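Hard water, chelating rinses and a year of notes

6 min read

I moved to Osby with hair that behaved and within one winter it didn't. The lengths went stiff, the ends tangled overnight and conditioner seemed to sit on top and do nothing. I changed shampoo four times before I thought to test the water, which came out at 269 mg/l as calcium carbonate. My old flat was on soft water and I had never given it a thought.

The chemistry is simple enough. Hair that has been bleached, coloured or just weathered carries more negative charge along its surface than new growth does. Calcium and magnesium ions are positive, so they stick. The older the hair, the more it takes up, and for that reason the roots can feel fine while the last ten centimetres feel like string. Ordinary shampoo removes oil and loose dirt. It does very little to bound minerals.

There are two usual ways of dealing with it. An acid rinse (citric acid or vinegar) lowers the pH, loosens some of the deposit and makes the cuticle lie flatter. A chelating wash contains something like EDTA or sodium gluconate, which grips the metal ion and carries it off down the drain. The two get mixed up in a lot of articles. "Clarifying" on a label tells you neither; read the ingredients.

My routine, as it stood by December:

Wash one: plain sulphate shampoo, lengths included, rinsed for a full minute.
Wash two: chelating shampoo, left on for five minutes, then rinsed.
Conditioner: a heavy one, from the ears down, eleven minutes under a cap.
Last rinse: one litre of filtered water with a small pinch of citric acid.

I do this every third wash. More often than that and the scalp gets tight and flaky, and my colour fades faster than I would like. On the washes in between I use only the filtered last rinse and whatever shampoo is open.

The chelating shampoo I settled on is from Hunavitz. It has tetrasodium EDTA fairly high up the list, no added protein and a faint smell of pears. I had tried the Fluvar one first. It cleaned well but it left my hair so rough when wet that I lost more to the comb than I gained in softness. Friends with short hair like it, so take that as a note on length.

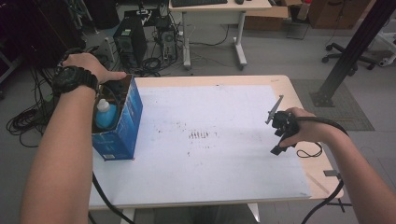
Blue box with the bottle inside.

On the subject of filters, I am less keen than I was. A shower head filter of the carbon type takes out chlorine and a little sediment. It does not soften water. I ran one for two months and tested before and after with the same drop kit, and the hardness reading did not move. A real softener swaps calcium for sodium on a resin bed and needs salt and space under the sink. I was quoted 644 for a small unit, fitting included, and 2,550 for the one the plumber wanted to sell me. I rent, so that was the end of it.

The filtered litre at the end comes from an ion exchange jug, the sort sold for tea. It gets the reading down to well under half while the cartridge is new and then drifts upwards. I test it on the first of each month and change the cartridge when the figure gets past 120.

Mitiku Gebru, who cuts my hair at Birhane, suggested a strand test and I should have done it far sooner. Take a few shed hairs, wash half of them with the chelating shampoo, leave the other half alone, let both dry flat on a towel and run them between finger and thumb. Mine felt different enough that I could sort them with my eyes shut. If yours feel the same, minerals are probably not your problem and you can save your money.

Some loose ends. Hair dyed with henna can shift in tone after a chelating wash, so try it on a hidden piece first. Do not mix citric acid by eye; I use 1 g per litre, weighed, and even that stings if there is a scratch on the scalp. Baking soda is the wrong direction altogether - it is alkaline, it lifts the cuticle and it does nothing useful about calcium.

I still have to try the same routine with the last rinse left out, to see how much of the result is down to the shampoo alone. That will take six weeks or so of washes, and I will post the comb counts when I have them.

14 comments | 9 shares

Contact | Copyright, all rights reserved | Back to top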